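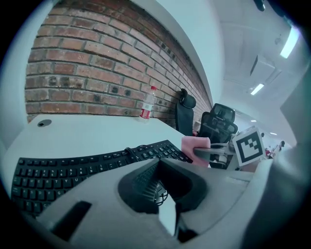
Open Day at Hurnent: What I Learned
Report by Danai Tzanetos, 2018-05-20

Our group signed up for the Hurnent open day back in January, and I'll admit I mostly went for the free lunch (it was good, by the way!). Thodoris Galanis met us at the door and walked us straight into the demo area, which was a lot more like a normal office than I had pictured. Desks, keyboards, brick wall, the usual.

The part I want to write up is the hand-held gripper session. The idea is that a person does a task with a gripper in their hand, the camera on it records everything, and a robot arm later learns from the recordings. Zainab Ojo, who ran the session, told us they had 412 recordings of cloth handling so far and wanted 1,269 before they train anything. That's a lot of picking stuff up!

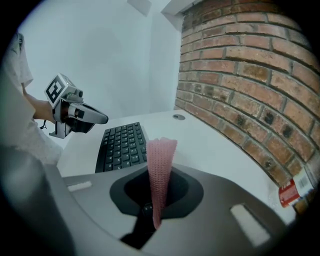
Figure 1. Pink knitted piece held in one gripper, with a second gripper at left.

I asked why they bother with soft things when a block would be easier. Zainab said that's pretty much the point, a block keeps its shape and cloth doesn't, so every grab is a bit different. The square markers are there so the software can work out where the grippers are.

Then we got to try it, 4 minutes each. My arm got tired way faster than I expected, and Aurel kept squeezing too early (sorry, Aurel). I'd like to compare one-handed and two-handed grabs for my term project if Thodoris says yes. I've emailed him and I'm still waiting to hear back.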